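We use cookies to remember your settings and count visits. Accept | Manage

About Skesent

Posted by Eun-ji Seo, October

Skesent is a print studio and small art school in Grarnura. We teach relief printing, screen printing and bookbinding to adults, and we publish prints and artist books under our own name. 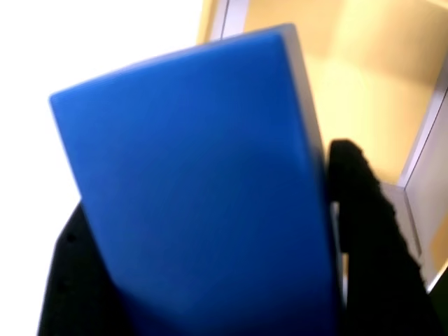
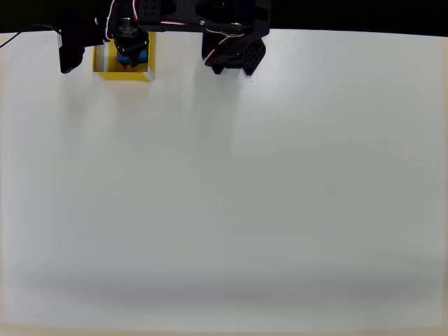
The studio began as a shared rental between four printmakers who needed a press and could not each afford one. The first press was a secondhand etching press named Do by its previous owner, and the name is still painted on the side. It is used every week. The building was a shoe repair shop before we took it, and the long counter at the front is now where we trim paper.

Classes run in the evening and on Saturday. A beginning course is six sessions and takes 23 students at most, split between the two floors. You do not need to know how to draw. Students work from photographs, packaging, old maps, family letters or whatever else they bring in. By the third session most people have cut a block and pulled a proof, and the rest of the course is spent on color, registration and paper.

Members who have finished a beginning course can rent bench time. There are 35 member places and a waiting list. Members get a flat file drawer, access to the drying racks and a key code – please do not share the code with friends.

Our publishing program is called Skivow. Each year we invite artists to make an edition with us, usually people who have not made prints before. A painter, a quilt maker and a sign painter have all done one. We print by hand in editions of no more than 300, and the artist and the studio split the sales evenly after paper costs. Proofs and one signed copy of each edition stay in our archive, which now holds 3525 sheets. The archive can be seen by appointment on Wednesday afternoons. Bring clean hands and leave pens at the desk.

Eun-ji Seo directs the school and teaches the woodcut course. She trained as a textile designer and came to printmaking through repeat patterns. The other teachers are working artists, and most of them started here as students.

We do not take on commercial jobs such as wedding invitations or T-shirts. We do print posters for local theater groups when the schedule allows – ask early, as spring fills up.

Contact: use the form on the Visit page or stop by during open hours.

© Skesent, Grarnura. All rights reserved. Back to top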